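Journal > Reading Life > Picture Books

Books Essays Story Hour About Contact

The Snail Who Kept Everything

April 13, 2024

I have been meaning to write about Chak-lun Kwok's new picture book for weeks now, and every time I sit down to do it I end up reading the thing again instead (it only takes ten minutes, but then I want tea, and then the afternoon is gone). So forgive me if this rambles a bit.

The book is called Pocket Snail, and it follows a snail named Govalen who cannot bear to leave anything behind. Buttons, bottle caps, a bit of blue string, a letter meant for somebody else. He tucks it all up inside his shell, and by the middle of the story he can hardly get across the garden path. I have a grandson who is exactly this kind of person. His winter coat came back from school in March with 2 pounds of gravel in it, and I am hardly exaggerating!

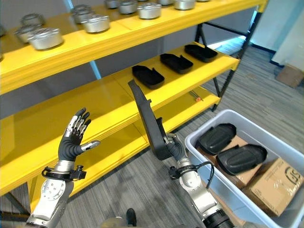 Silver canisters on a yellow shelf.

What I love is that the book never scolds him. I grew up on stories where the greedy animal gets a nasty fright on the second-to-last page and learns his lesson, and I remember feeling sorry for the animal and a little cross with whoever wrote it. Kwok lets Govalen set things down one at a time, and each object gets its own page and its own small goodbye. The button goes to a beetle who needs a door. The string just lies in the grass for a while, looking nice. My grandson wanted to stop on that page and talk about the string for what felt like half an hour, so we did.
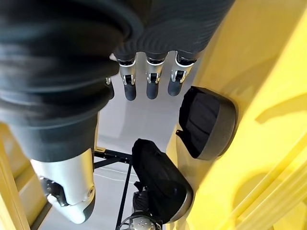

The words are spare, maybe 400 in the whole book, and they read aloud beautifully. I know this because I took it to story hour at the Prodville library, where I fill in now and then, and even the wiggly ones at the back settled down by the time we got to the letter. One little girl asked if the snail was sad at night without his things. I told her I thought he might be, a little, and she nodded as though that was the answer she had come for.

If I have one grumble, it's the ending, which hurries. There is a rainstorm and a neighbor toad and then we are done, and I would have liked one more quiet page with Govalen in his roomy shell. But I said the same thing about Kwok's last book, the one with the moon and the ferry, and I have come around on that one since.

My copy came from the little shop in Culberg, and they had two more on the table by the window when I left. I'm going back for one of them before my niece's birthday.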